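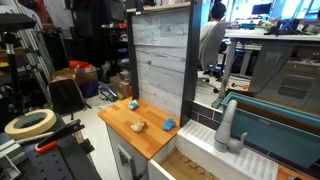 About Garkarlow

Garkarlow is a small toy library and repair shop in Flumport, on the second floor over a place that sells blinds. We lend toys, we fix toys, and we take in the ones that have been sitting in your garage since the kids discovered phones. The sign on the street still says Reuter Typewriter Service. We priced a new sign once and went back upstairs.

Rainer Fuchs started the shop after eleven years of repairing vending machines, a job he describes as similar but with angrier customers. His first lending collection fit on two shelves and leaned heavily toward puzzles, most of them complete. The catalog now stands at 2,661 items, of which 2,213 can be borrowed on any given day. The rest are out of service, waiting on glue, a spring, or a decision.

How it works

Membership is $100 a year per household. You can take home four toys at a time and keep them for three weeks. Late fees don't exist, but we do call, and Rainer is a slow talker.

Large items such as slides, train tables and play kitchens go out for a month and need a vehicle bigger than your optimism. Measure your stairs first. We have carried one dollhouse up and down the same flight three times and would like that to remain the record.

Repairs

Members get simple repairs at cost. Everyone else gets a quote, usually followed by a short silence. We do wheels, hinges, battery contacts, seams and most wooden parts. We don't do drones, game consoles, or anything that was chewed by a dog and is still damp.

The Flirmont branch

In May we opened a second counter in Flirmont, in the back half of the old feed store. It has 200 toys, mostly for kids under six, and better parking than we do. Anything borrowed there can come back here, and the other way around – allow a few days for it to turn up in the catalog.

Donations

Yes, please, but clean, and ask first if it makes noise. Drums are full for the foreseeable future.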